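Chapter 4
Same Block, Different Faces

I keep a tub of chunky building blocks next to my desk, and I've been starting my geometry classes with them for longer than I'd like to admit.
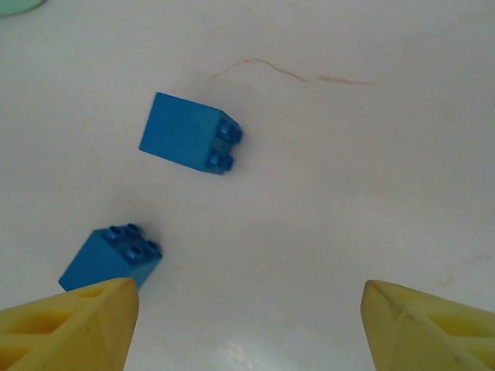
Kiyoshi Uchida thinks I should start with the definitions and let the blocks wait. Students who meet the word "face" on a toy, he told me once, go on thinking a face has to be something you can put your hand on, and then they get stuck when the solid is only a drawing. He may be right about some of them! I still start with blocks, and we've been arguing over it since my first year at Bostdale.

So let's get our hands on something. Look at the two blue blocks on the pale tabletop. One is lying on its side and showing you a broad, flat face with no studs on it, and the other has its studs where you can see them from above. Turn a block over in your hand and your eye gets a new outline every time, but the block stays the same size and keeps the same corners (we'll call them vertices from Section 4.2 on). This chapter is about that gap between a solid and the view you happen to have of it.

If you have a block nearby, set it down studs up and sketch what you see from straight above. Then tip it onto its side, don't move your chair, and sketch it again. My own students hate this for the first five minutes — they want to draw the block they know is there, studs and all, even when the studs are pointing away from them. Draw only what you see. A rectangle is a perfectly good answer.

We'll give those sketches proper names in Section 4.1: top view, front view, side view. In Section 4.3 we'll run the whole thing backward and build a solid from three flat drawings, and that's where a lot of people (me included, the first time) end up with a pile of blocks and a headache. Keep your sketches. You'll need both of them for Exercise 31, and the tipped one comes back in Exercise 36.

4.1 Three Ways to Look at a Box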